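The Folding Room at Haren, Two Years On

Xuelian Gu has been at Haren long enough to remember when the whole linen service fit in one van, and she still talks about those days with a good deal of fondness. She runs the day shift at the Estdale site now, where napkins, aprons and table linens come back from restaurants all over the county, get washed and pressed, and go out again by the next morning. When I visited in May she had a pot of tea ready and, I'm glad to say, plenty of time.

The first machines arrived two years ago. They were sorting arms from a small firm called Okel, and they took over the job of pulling pieces apart by color and size. "I cried a little the week before," she told me, laughing at herself. "My sister-in-law kept asking what was wrong with me. I thought, well, there goes my crew."

The crew is still there, though the work they do has shifted quite a bit. The sorting table used to be where every new person started, and it was hard on the shoulders. Now new people learn to load the arms, clear them when they jam and check what comes out. Xinyi Shi, who was on the sorting table for years, spends most of her shift teaching grips – that is, working out how the fingers ought to come at a piece of cloth, and in what order.

"Cloth is awful," Xinyi said cheerfully. "A box stays a box. You pick up a napkin and it's a different shape every time, so you have to be patient with it, and I'm a patient person, ask anybody." On a good day they get through nearly 200 pieces an hour on her line, and she is proud of that number, although she was quick to say she misses the talk around the old table. The machines are noisy, and people stand farther apart than they used to.

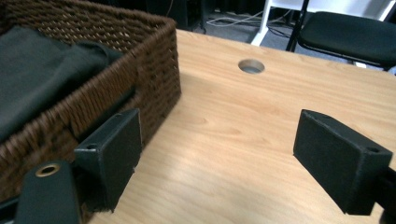

Did anyone lose their job when the arms came in?

"Two people left that first year, and I won't pretend the machines had nothing to do with it," Xuelian said. "One didn't care for the new work and the other took a place at a hotel. The rest of us were kept on at the same pay, and after some arguing we got a raise for the ones who did the training."

The arguing, I gathered, went on for most of a winter. Xuelian wanted the extra pay written into the job titles, and the front office wanted to wait and see. She got her way in the end, and she now sits in whenever a new machine is being talked about – there's one for aprons under discussion, and she has her doubts about how it will manage the strings.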